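Avetberg Tool Library
Gallery: The Meter Basket
Posted 7/3/25

The multimeters are among the things people ask for most at the Avetberg counter, and they are also the things that take the longest to put away. A hammer goes back on its hook. A meter comes back with two leads, and the leads have usually found another pair to wrap around by the end of the day.

We keep the handheld meters in a plastic basket. Before April they were in the gray drawers by the door, one to a drawer, each with a paper label. It looked neat on the day it was set up. Then the labels came off, the drawers stuck, and members kept opening all of them to find the one they wanted. With a basket you can see what you are getting. You can also carry the whole lot to the bench for a battery check and carry it back again.

Most of the meters were donated. Some came in a box from Nedgate when the repair evening there closed down, and the rest arrived one at a time. They are different makes and different ages, so the jacks are not all in the same order and the dials are not all marked the same way. Please look at the one in your hand before you plug anything in.

These pages are mainly for members who borrow by phone and want to know what we have. The clamp meters and the bench supply are in a separate gallery. 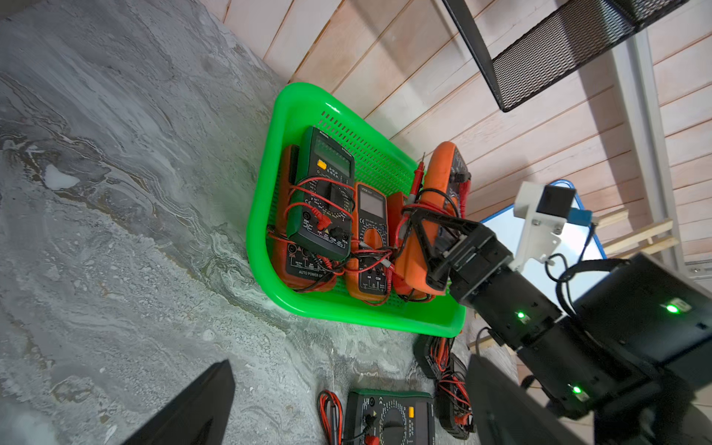
Orange case, dark face, with COM and mA marked by the sockets. The dark green one has a yellow button below its screen.
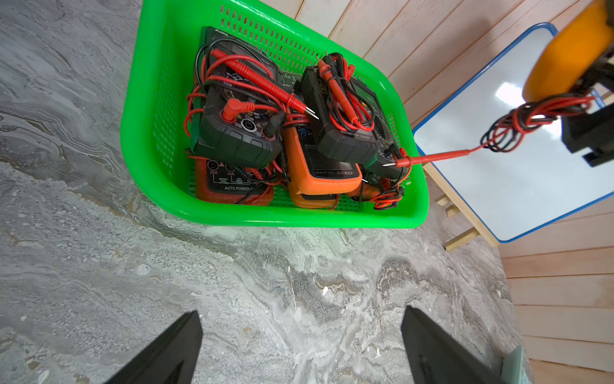

Red and black leads over the meters in the green basket. The orange one in the center is marked Victor.

A member who borrows from the Nedgate side wrote to us after the last gallery went up, asking that we stop storing leads with the meters at all. The letter said that a lead left plugged in gets bent at the same spot every time the meter is picked up, and that the copper goes there first, inside the insulation where you can't see it. It went on to suggest a pegboard with the leads hung in pairs, red and black together, and the meters on a shelf underneath with nothing in them. The last line asked whether we had ever tested the leads by themselves.

We had tested them, but not on any schedule. So we went through the spare leads first and then the ones that live in the basket. The test is simple and you can do it at home. Set a meter to continuity, touch the probes together, and listen for the tone. Keep them touching and flex each lead near the plug, then near the probe. If the tone cuts in and out, the lead is done. Out of the 18 spare leads, 3 went in the scrap bin.

The pegboard is a fair idea and we have the wall for it – the trouble is matching. Some of the older meters have sockets set deep in the case, and a short plug will go in, feel right, and not make proper contact. If the leads are all on a board, somebody will take home the wrong pair. For now the leads stay with the meters, and each pair is going to get a small tag with the shelf number of the meter it belongs to. We are using the Plitico tie-on tags, the plain kind you can write on in pencil.

A few notes for borrowers:

Meters go out for 9 days. You can renew once by phone if no one else is waiting.

Check the battery before you leave the counter. Spare batteries are in the tin next to the sign-out book. If you use the last one of a size, write it on the pad.

Turn the dial to off when you finish. Some of the meters have an auto power off and some do not, and it is easy to mix them up.

If you have been measuring current, move the red lead back to the voltage socket before you return the meter. The next person may go straight to an outlet with it. This is the one we would really like everybody to remember.

If a fuse blows, tell us. There is no charge for it. Please don't put in whatever fuse fits, and don't wrap the old one in foil. We have found both.

Leads should come back coiled in a loose loop about the width of your hand and held with a strap. Straps are in the cup. Please don't wind them tightly around the case – it pulls on the plugs.

Manuals are in the blue binder. We don't have one for every meter. If you find a manual online that matches a model we are missing, print it and leave it at the counter, or send us the file and we will print it.

For members working on house wiring: none of the older donated meters should be used inside a service panel. We keep a newer one rated at 1,000 volts behind the counter, and you have to ask for it. It goes out with its own leads in a zip case and has to come back the same way.

We can always use more leads, with or without a meter. Standard shrouded plugs are best. We do not need any more analog meters at the moment, though Dhillon Electric Supply has a bin at its front desk for those and will pass them along to schools.

Next gallery: soldering irons and stands.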